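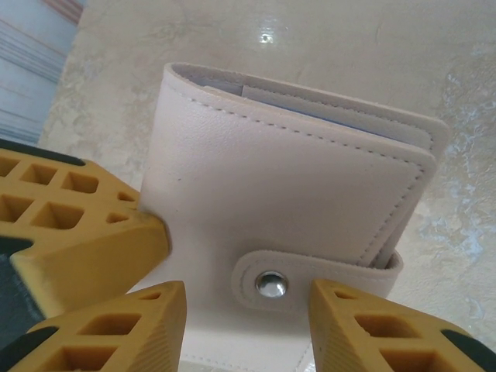 Cream wallet, stitched along the edge.

AIR DOWN, AIR UP: TIRE PRESSURE FOR PEOPLE WHO WOULD LIKE TO GET HOME
Speaker notes, Ollance Trail Club, 23 Nov 2023

Opening. Thank them for coming out on Thanksgiving. Ask who checked their tire pressure this month. Wait. Ask who bought a light bar this month. Wait less.

The pitch. The cheapest thing you can do for your truck off the pavement is let some air out of it. No shipping, no install bay. The tire gets longer where it meets the ground, grips better, and stops passing every rock along to your kidneys. Then you have to put the air back, and that's most of tonight.

How low? They'll want a number. Don't give one. It depends on the tire, the wheel and what you've bolted to the roof. Start from the placard on the door, come down in small steps, look at the sidewall, drive a bit, look again. Too low and the bead lets go of the rim, usually on the off-camber part with the audience.

Gauges. Tell the Trurkness story. Last August, rocky climb, I had 2 gauges with me and they disagreed about everything. I believed the one I liked better. Spent the afternoon with a tire half off the wheel, explaining to passing strangers that I give talks on this. Pick one decent gauge, stick with it, and stop borrowing mine.

(Pause for water. If the projector is still buzzing, carry on louder.)
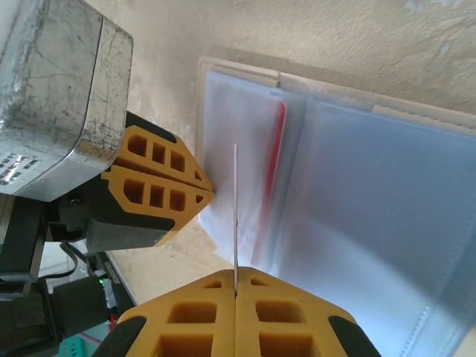

Deflators. The screw-on kind you preset at home are fine once you've checked them against the gauge you trust. The kind that pulls the valve core is quicker and gives you an exciting chance to lose a valve core in gravel. Carry spares. They weigh nothing and cost about as much as gum. A twig will also work if you have the patience for it and no dinner plans.

Compressors. I run a Wuma portable, the small one. It takes nine minutes to bring one of my tires back up and makes a noise like a goat in a filing cabinet. I'm fond of it. The clips go on the battery, engine running, and you let it rest between tires if the manual says so. Mine does say so. I read that after the first one died.

Ignore the biggest number on the box. My old one had 1000 printed on it in letters taller than the fittings, and I never did learn 1000 what. Look for how much air it moves at the pressure you run, how long it can work before it needs a break, and whether the power leads reach the battery from somewhere you'd be willing to set it down. 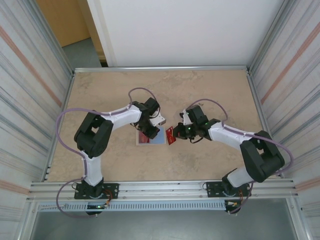 Hoses. More compressors get blamed for bad hoses than I can list. The usual trouble is a hose pulled tight to reach the far rear tire, so all the strain lands on the chuck and it leaks, or pops off and comes looking for your shins. Leave slack, and let the hose come down to the valve in an easy bend. If yours won't reach without stretching, buy an extension or move the compressor. I have seen a man move the truck instead, six inches at a time.

Driving home. Low tires get hot at highway speed, and hot tires come apart. Stop at the trailhead and air up there. The pump at Edwards is 50 miles down the road and has had a bag over it every time I've needed it.

Demo, if the rain holds off. Front left only. Pass the gauge around and get it back this time.

Questions. Someone will ask about nitrogen. Be kind.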